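Una tarde mirando cómo se recoge una mesa

El viernes pasado fui a la jornada de puertas abiertas del taller de Rendel y llegué tarde, hacia las cinco, cuando ya se habían acabado las croquetas y quedaba lo bueno. Llevaba meses queriendo ir. Mi cuñado me había dicho que era «una nave con brazos mecánicos y gente en chándal» y la descripción es bastante exacta, aunque se dejó fuera lo principal: que allí uno puede pasarse una hora entera viendo a una máquina enfrentarse a una mesa con trastos y salir con la sensación de haber aprendido algo sobre sus propias manos.

Quiero defender esa clase de demostración, la pequeña, la lenta, la que no sale en los vídeos con música. En la sala grande tenían lo espectacular, un brazo que apilaba cajas a una velocidad que daba gusto (y un poco de miedo), y delante había cola. Al fondo, en un cuarto con luz de oficina, Larasati Mandagi y Yusri Khoo enseñaban un proyecto que llaman Clurklow, dedicado a las tareas de casa: despejar superficies, apartar cosas, tirar lo que sobra. Éramos cinco visitantes. Me quedé hasta que apagaron.

Lo que pasa con las cajas es que una caja se parece muchísimo a la siguiente. Tiene esquinas, pesa lo que pesa y no cambia de forma cuando la miras. Una bolsa de plástico es otra historia. La coges por un pliegue y el pliegue deja de existir; la sueltas y se queda como le apetece. Encima es medio transparente, así que la cámara ve a la vez la bolsa y lo que hay debajo. Yusri nos contó que en marzo hicieron 494 intentos solo con objetos blandos y que los repasaron uno por uno, también los malos – sobre todo los malos, dijo, y se le iluminó la cara. A mí me parece una manera estupenda de trabajar. ¿Cuántos de nosotros guardamos nuestros fallos ordenados por fecha?

Había un señor a mi lado, muy educado, que preguntó para qué servía todo aquello si él recogía la mesa en medio minuto. Es la pregunta de siempre y no la desprecio. Larasati le contestó sin ponerse a la defensiva: su madre tiene artrosis y tarda bastante más de medio minuto, y hay días que lo deja para el siguiente. El señor asintió. Yo me acordé de mi tía Encarna, que durante años tuvo la mesa de la cocina llena de cosas que no quería pedirle a nadie que quitara. Una persona así no necesita un mayordomo de película. Le basta con que algo le aparte la bolsa del pan cuando a ella le duele el hombro, y que lo haga sin tirar el vaso.

También creo que hay que hablar del dinero, porque el entusiasmo se me va a veces por delante. Lo que vi no está en venta y tardará en estarlo. La primera fase les llevó unas 700 horas de sala, con dos personas presentes casi siempre, y eso alguien lo paga. En el barrio de Himdale, donde quieren hacer las pruebas con vecinos, se han apuntado 238 personas a la lista, y Aiman Manurung, que la gestiona, reconocía que a la mayoría no podrá llamarla este año. Me habría gustado oír más sobre cómo se elige a quién sí. Si el criterio acaba siendo quién tiene la cocina más ancha, habremos avanzado poco.

Otra pega, ya puestos: en la sala había una sola silla. Para una demostración pensada en gente a la que le cuesta estar de pie, es un descuido feo. Se lo dije a Aiman y lo apuntó.

Lo que más me enganchó fue la pantalla lateral, donde se veía lo que ve la cámara de la muñeca del brazo. Cambia todo. Desde la silla (me la cedieron a ratos) una mesa es una mesa; desde la muñeca es una llanura clara con un borde peligroso, y al otro lado del borde, abajo, la papelera. Uno empieza a pensar en distancias que de pie no tiene en cuenta. Ese plástico que asoma hacia el canto, ¿por dónde lo agarrarías tú? 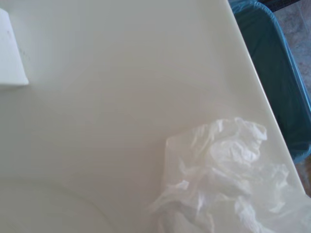 La mesa desde la cámara de la muñeca, con la bolsa arrugada junto al borde y la papelera al lado.

Me sorprendí moviendo los dedos en el aire como una tonta, y la chica de delante hacía lo mismo. Nos reímos las dos. Probamos después en casa, cada una en la suya, según me ha escrito: coger una bolsa vacía con solo dos dedos, sin mirar más que a través del móvil. Es dificilísimo, inténtenlo.

Pediría a Rendel que el año que viene ponga ese cuarto a la entrada y las cajas al fondo. Y que abra también una mañana, que a las cinco mucha gente mayor ya no sale, sobre todo en invierno. Yo volveré en cualquier caso, esta vez con mi tía y con una silla plegable en el maletero.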